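Why does a towel dry you?
By Fidel Medina
2021-08-13

You get out of the bath, you're dripping all over the mat, somebody hands you a towel, and a minute later the water has gone. Where did it go? I must have dried myself thousands of times before I ever wondered about that, and I was quite grown up by then, so if you're wondering already you are well ahead of me.

Let's start with something you can try. Put a few drops of water on a china plate and look at them from the side. They sit there in little domes. Now touch the corner of a piece of kitchen paper to one of the drops. Whoosh! The drop disappears and a wet patch creeps up the paper. It even goes uphill, which I still think is a bit cheeky for water.

Water likes to hold hands

Everything wet is made of tiny, tiny bits of water called molecules. They are far too small to see, even with the microscope at school. Water molecules pull on each other, a bit like a crowd of children holding hands in the playground. That's why a drop stays in a dome and doesn't spread out flat like paint.

But water molecules will hold hands with other things too. They're very happy to hold on to cotton. They're much less keen on wax or on the sort of plastic your lunchbox is made of, so if you drip water on a candle (not a lit one, please) it rolls away in beads.

When water touches cotton, the first molecules grab the cotton and pull their friends along behind them. Then those friends grab the next bit of cotton, and on it goes. If there are narrow gaps between the threads, the water gets pulled right into them. Grown-ups call this capillary action. You say it ka-PILL-a-ree. It's the same thing that helps a plant get water up its stem, and it's how a felt-tip pen gets ink down to the tip.

Why are towels so loopy?

Find a towel and look at it really closely. Closer than that – put your nose nearly on it. Most bath towels are covered in hundreds and hundreds of little loops of thread, standing up like grass. This kind of cloth is called terry.

The loops are the clever part. A flat piece of cotton, such as a pillowcase, only has its two flat sides for the water to grab. Add loops all over and there's far more thread packed into the same space, and lots of small gaps in between for the water to slip into. It's also why a towel feels fat when you fold it, and why a big one makes such a heap on the floor (pick it up!).

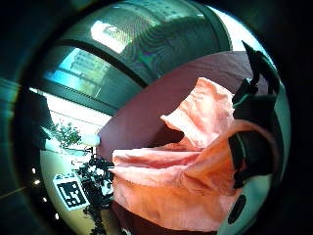 How a towel gets made

Cotton comes from a plant. After it flowers, the plant grows a round pod called a boll, and when the boll is ripe it pops open and out comes a fluffy white tuft with seeds hidden in it. The seeds are taken out, the fluff is combed so that the fibres lie the same way, and then it is twisted into long thread. Twisting makes it strong. Try it with a bit of cotton wool: pull it straight and it comes apart at once, but roll it between your fingers first and it puts up a fight.

I went to see towels being made at a little mill called Pereyra, in a town called Tuvska, and oh, the noise! There were two looms in the room I visited and I had to wear ear defenders the whole time. A loom for towels has one set of threads pulled tight and another set left a bit slack. The tight ones make the flat cloth in the middle. The slack ones get pushed up into loops as the cloth is woven. The loom I stood beside was using 4000 threads, all lined up side by side, and when one of them snapped the whole machine stopped and a woman called out something rude and tied it back together in no time at all.

After that comes the dyeing. The cloth is dunked in a tank with the colour in it, and the colour gets pulled into the cotton along with the water, just like your bath water does later on.

Something to try at home

You will need an old flannel, an old plastic bag, kitchen scales, a bowl of water and someone who doesn't mind a wet kitchen.

1. Weigh the dry flannel and write the number down.
2. Push it under the water until it stops bubbling. (The bubbles are air coming out of the gaps.)
3. Lift it out, let it drip until it has nearly stopped, and weigh it again.
4. Take away the first number from the second. That's how much water it was holding!
5. Now do the same with the plastic bag, opened out flat. Shake it once and weigh it.

I tried it with a small hand towel. It held 300 grams of water, and then my sister had a go with a thicker one and got 400, and she hasn't stopped going on about it.

Why does a brand new towel not work very well?

Good question, and one that a girl called me out on when I gave a talk at Flilta library last February. New towels often have a coating on them left over from the factory, to make them feel silky in the shop. Water doesn't like holding on to that coating much, so it slides about on your skin instead. A few washes and it's gone. Fabric softener can leave a coating too, so go easy on it.

And do hang your towel up when you've finished. Spread it out wide so the air can get to all those loops and carry the water off. A towel left in a lump stays damp in the middle, and after a day or so you'll be able to find it by smell.

Last updated: 2 weeks after first posting, to add the plastic bag to the experiment

Contact us | © Keveck Children's Pages | Back to top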